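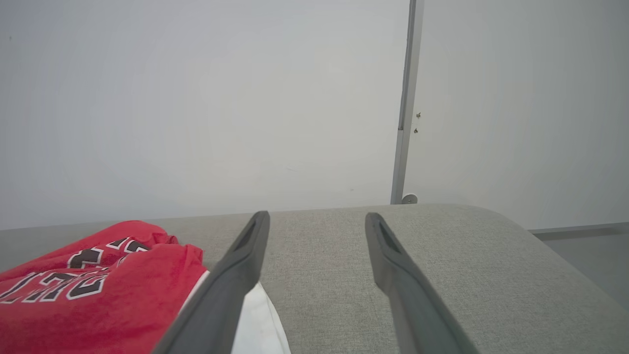
Flekmont Household Words

Hi, and thanks for stopping by! This is my word list of everyday household vocabulary in the Flekmont dialect, the one my grandparents spoke and my cousins still half speak when they're tired. I started typing it up one November from a shoebox of index cards, and it got a bit out of hand.

What you get

One file, words.csv, with some 2,000 entries. Each row has the dialect word, a plain English meaning, the part of speech, and a notes column where I ramble. About a third of the rows also have a sample sentence. There's a second file, sounds.csv, with my homemade pronunciation spellings for 700 of them. I'm no linguist, so please don't expect proper phonetic symbols (I tried, I got cross, I stopped).

Where the words come from

Mostly the shoebox. The rest came out of the old Karagiannis cookbook, which has a lovely glossary in the back, and from long phone calls with relatives in Aken. If two people gave me different meanings I kept both and put a slash between them.

Topics covered

Kitchen and food – the biggest group by far, with nine separate words for stirring.

Weather as seen from indoors. Drafts, damp, that gray light before snow.

Linens and washing, including the word for a towel that has gone soft with age, which I use all the time now.

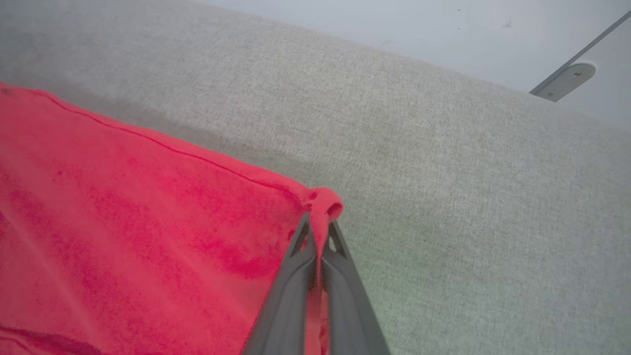 Furniture and sitting down. There's a verb for dropping onto a sofa with your coat still on!

Scolding, mild and otherwise.

Things to watch out for

Spelling is all over the place. My grandmother wrote the same word three ways on one card, and I picked the one I liked best. The 400 entries marked "old" are words I've only seen written down, so go easy on those if you're making flashcards. Plurals are missing for most nouns. I'm getting to it, mainly on Sunday mornings.

Using it

Open it in any spreadsheet program, or load it into Stolico if you want the flashcard view. Use UTF-8 or the accents turn to mush. Share it, change it, print it for your aunt – just keep my notes column attached, please. Corrections are very welcome, so open an issue and tell me which village your version comes from.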